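Notes for the fourth session, and sorry in advance - I talk faster than I type, so some of this will make more sense if you were in the room. The handout replaces pages in the old Savemwood packet, so toss those if you still have them.

## Desks: what the top is for

Last time we did closets and everybody wanted to talk about desks, so okay, we're doing desks! I measured mine at home before I wrote this up. The top is 130 centimeters wide, and on a bad week I can use a strip about as wide as my laptop. The rest goes to mail, chargers, a mug, a second mug, and the library book I keep meaning to take back.

The rule I teach is one open container on the desktop, and you pick it before you pick anything else. I like a shallow one. A deep basket turns into a junk drawer with handles (ask me how I know), while in a shallow one you see the whole mess at a glance and it starts to bother you, and bothering you is its job. Put it where your hand already goes when you drop your keys. If that's the middle of the desk, start there for a week and then slide it over once you know what lands in it.
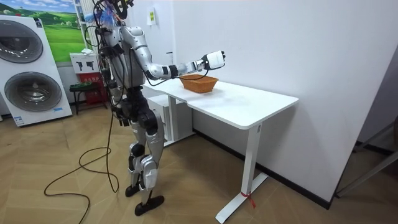
**Drukivville Adult Learning - Home & Household Skills**
Instructor: Revathi Amin

An orange woven basket on a white top is hard to overlook, and I'd go for that kind of contrast every time. My first one was white on white and I set a sandwich on it. Oval is nice too, you don't get those corners where paper clips go to live.

## Under the desk

A drawer cabinet under one end is my favorite setup for a small room. It keeps your elbow room and you get somewhere to empty the basket into. What goes where:

- **Top drawer:** things you touch every day. Pens, tape, scissors, the stapler that works.
- **Next one down:** things with a date on them, like bills and permission slips.
- **Bottom, if you have one:** paper stock, envelopes, spare cords.

Before you buy a cabinet, sit at the desk and swing your knees both ways. I had a Lacerda unit that fit beautifully until I sat down. Measure the height too, and leave a finger or two of space under the top so you can get the thing out again to sweep.

And check the feet! Desks with a long flat bar on the floor are steady, but the bar collects dust and it will find your little toe. I run a damp rag along mine when I do the floor.

## The evening reset

Set a timer for 7 minutes. Empty the basket completely, put away what has a home, and anything left over goes in the Ronlow box (the cardboard one we folded in session two - any box is fine if you missed that day). Wipe the top, put the basket back empty, walk away.

One person in the October group logged her resets and got to 152 before she skipped one. I'm at, um, fewer.

## For next time

1. Pick your container and use it for a week.
2. Write down the first five things that land in it.
3. Bring the list, plus the height and width of the space under your desk.

Room is the same, we start at 6:30, and please bring a tape measure if you own one. I have three and they all walk off.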